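Wirno
13/10/2026
Thread on keeping a two-arm machine going, for anyone who read the Inov brochure and believed the maintenance page. I did, in April. That page says "minimal upkeep." Minimal compared with what, a submarine?

Start with the cables. Each arm has one running on the outside, from the gripper back toward the base. The brochure has a lot on reach and hardly a word on cable slack. Too tight and you load the connector every time the wrist turns. Too loose and it finds a table edge. 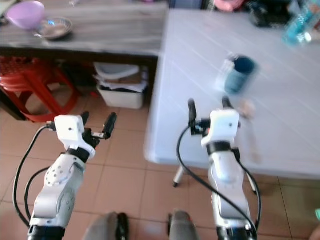
How often should the gripper cables be checked?
Every 100 hours of running, and again after any change to the furniture layout. Kinnunen's service sheet says twice a year. I don't trust a number that happens to match their billing.

What I look for: shiny spots on the jacket, a kink near the plug, a loop that hangs lower than it did last time. I put a paint-pen mark where the cable leaves the wrist. If the mark has crept, the clamp is slipping. Cost of pen: less than the shipping on anything from Kinnunen.

Next, the jaws. Kitchen work is hard on them. Grease gets on the pads, grip drops, and then somebody raises the force setting to cover for it. Please don't. Wipe the pads first, let them dry, try again at the old setting.

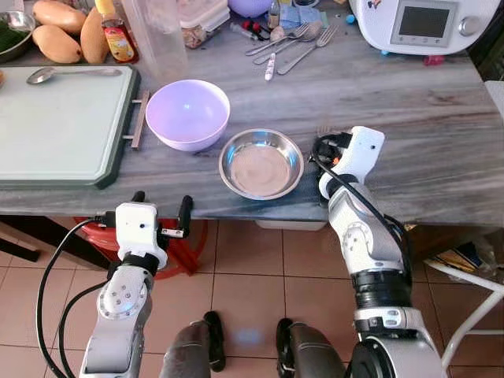
Wirno
Same goes for the "self-calibrating" claim. It zeroes the joints, fine. It has no idea your counter is 8 mm lower than the last one. I still touch off on every work surface by hand, 4 points each, and it takes me 23 minutes. The Asutport software promises to do it in one pass. I've run that pass. I went back to doing it by hand.

Joint caps: the little screws around them do back out. Snug them with a short driver, no power tools. If one keeps coming loose, look at the thread before you reach for glue.

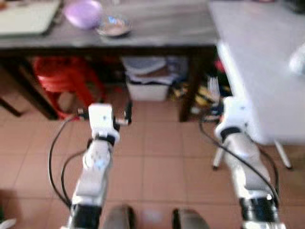
And write down what you changed. Inov's log keeps error codes and nothing else, so a new clamp or a swapped pad never shows up in it. Mine is a paper notebook. Support has asked me for copies of it twice, which tells you plenty about the log.

Next up is the wrist bearing, once the part gets here. The tracking page has said "preparing" since I ordered it.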